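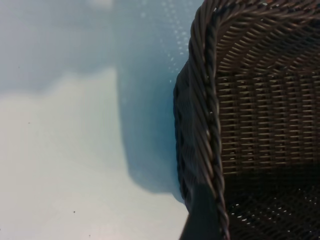

I've fallen out with the word "storage". Every house programme I watch and every catalogue that drops through the door tells me that my trouble is a lack of it, and I believed them for years. I bought boxes for under the bed, then a bench with a lid, then hooks. What I really had was too much stuff, and all I'd done was give it somewhere to hide! A dark wicker basket with a fat twisted rim is a lovely thing to look at, and you can see a bit of light through the weave, but put one in my hallway and by May it'll be full of dead batteries and single gloves.

Home | Opinion | Food | Letters | About | Contact

My friend Ulises Ayala thinks I'm being unfair. He moved to Lodden with 2 suitcases and says shelves were the first thing that made the flat feel like his. Fair enough, he had hardly anything to put on them. My complaint is with people like me (and I suspect there are plenty of us) who go shopping for a container when we ought to be filling a bin bag.

Last winter I wrote down everything in the cupboard under my stairs. It took two evenings and came to 100 things, if you count a bag of bags as one. I'd used nine of them in the past year. There was a fondue set in there, still taped up, and a guide to walks near Pronlow from a holiday where it rained and we played cards. I couldn't have told you I owned either, and yet I'd paid for the tubs they were sitting in.

I know the other side of it. Throwing things out can be wasteful, and it's a bit smug to preach about owning less when you can afford to buy a thing twice. My mum kept jam jars, string, the lot, and she used them too. She knew where every jar was, mind you. She kept them on an open shelf where she had to look at them.

So I'm trying it her way. No new tubs this year, and no lids on the ones I've got. The fondue set has gone to my sister, who says she'll have us all round for it, and I'm bringing the bread.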